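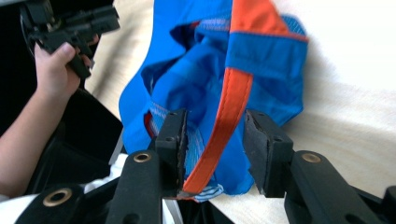 ホーム 暮らし 収納 買い物 地域 バックナンバー

「たためば片づく」は本当か 布バッグ整理講座に广がる期待と、残る疑問

2021年2月13日 文・ムトニ・マコカ
この記事は5分で読めます

布バッグを決まった手順でたためば、寝室も玄関も片づく。そんな触れ込みの整理講座を、収納用品を扱うレスティロフが始めた。会場はハルトノの売り場の一角で、受講者は家にある布バッグを持ち寄り、広げ、しわを伸ばし、持ち手を内側に入れて小さくまとめる。同社は「家の中の布ものの悩みがなくなる」と説明しているが、配布された資料を読むかぎり、そこまで言い切れる根拠は見当たらない。

きっかけはレジ袋の有料化で増えたエコバッグだという。講座を企画したファイザル・フタペア氏によると、相談でいちばん多いのは「たたむのが面倒で、ベッドや椅子の上に置いたままになる」というもの。これは筆者の家でも思い当たる。買い物から戻って中身を出した袋は、口を半分開けたまま毛布の上でくしゃくしゃになり、翌日まで動かない。青い布に橙色の平たいベルトがついた袋など、色が派手なぶん、部屋に入るたびに目につく。

レスティロフが掲げるのは、「受講者514人のうち、101人が一か月後も同じたたみ方を続けていた」という数字である。案内のチラシでは「101人が継続」の部分だけが大きく刷られ、受講者の総数は裏面の注記に回っている。割り算をすれば、続いていると確認できた人は二割に届かない。残りの人がやめたのか、回答しなかっただけなのかも書かれていない。フタペア氏に尋ねると「返信がなかった方も含まれる」との答えで、内訳は集計していないという。

手順そのものは難しくない。袋を平らな場所に置き、底の角を出し、ベルトを本体に沿わせ、両脇を折ってから下から巻く。全部で6工程ある。講座で配られる見本の袋は無地の薄手で、持ち手も本体と同じ布でできている。これなら確かに小さく収まる。

問題は、家にある袋がみな見本のように素直ではないことだ。厚みのある平織りのベルトは折り目のところで跳ね返り、巻いた袋を内側から押し広げる。ベルトを通す輪が縫いつけてあれば、そこだけ布が重なって平らにならない。裏から縞の布やテープがのぞく袋は、どちらを表にして折ればよいのか最初の段階で迷う。受講したアブンディオ・オチョア氏は、手持ちの袋で試したところ途中で手順がわからなくなり、結局は丸めて持ち帰ったと話す。「見本ではできました。うちの袋ではできません。先生は慣れの問題だと言っていました」

慣れの問題かもしれないし、袋の問題かもしれない。その点を確かめるには、布の厚さやベルトの幅を変えて比べてみるのが早いが、同社にその予定はない。代わりに用意されているのが、たたんだ袋を留める専用バンド「フレバンス」だ。講座の終わりに売り場で案内があり、購入は任意とされる。もっとも、ベルトの厚い袋について質問した受講者への答えは、筆者が見学した回では、どれもこのバンドの紹介に行き着いた。手持ちの輪ゴムや髪留めではいけないのかという問いには、「布が傷むことがある」という返答だった。どの程度傷むのかの説明はなかった。

講座は昨年6月に試行として始まり、好評を受けて定期開催になったとされる。好評の根拠は終了直後のアンケートで、用紙には「とても役立った」「役立った」「やや役立った」の欄が並び、役立たなかったと答える欄がない。自由記入欄はあるものの、公開されているのは感謝の言葉ばかりである。

生活用品の修理店ゼマルを営むババク・カリミ氏は、たたみ方より先に見るところがあると指摘する。持ち込まれる布バッグで傷みが目立つのは、ベルトの付け根と、口の縁の縫い目だという。「きつく巻くと、毎回同じ場所に折りが入ります。縫い目の上で折る癖がついた袋は、そこから糸が浮いてくることがあります。よく使う袋なら、掛けておけば済む話です」。ただし、これもカリミ氏の店に来る袋を見ての話で、壊れていない袋は店に来ない。たたむと早く傷むと決めつけることもできない。

家が片づくかどうかについても、話はやや大きくなりすぎている。講座の資料には、散らかった寝室と、物がほとんどない寝室の比較図が載っている。二つの図では、袋のほかに衣類や雑誌、椅子まで減っている。袋をたたんだだけで椅子が消えるはずはなく、この点をフタペア氏にただすと、「暮らし全体のイメージ」だと述べた。チラシにその断り書きはない。

講座に見るべきところがないわけではない。袋を一度すべて広げてみる時間は、受講者にとって悪いものではなさそうだった。使っていない袋が出てきた、内側の汚れに気づいた、といった声は会場でも聞こえた。オチョア氏も、同じ大きさの袋をいくつもしまい込んでいたことがわかり、一部を手放したという。とはいえ、それは袋を広げた効果であって、6工程のたたみ方の効果かどうかは別である。

ハルトノは春以降も売り場での開催を続ける方針だ。レスティロフは次回から、受講者の持ち込む袋の種類を記録するとしているが、結果を公表するかどうかは「検討中」と答えた。アンケートの選択肢を見直す考えがあるかについては、締め切りまでに回答がなかった。

受講は無料で、布バッグを一つ持参する。バンドの代金は含まれない。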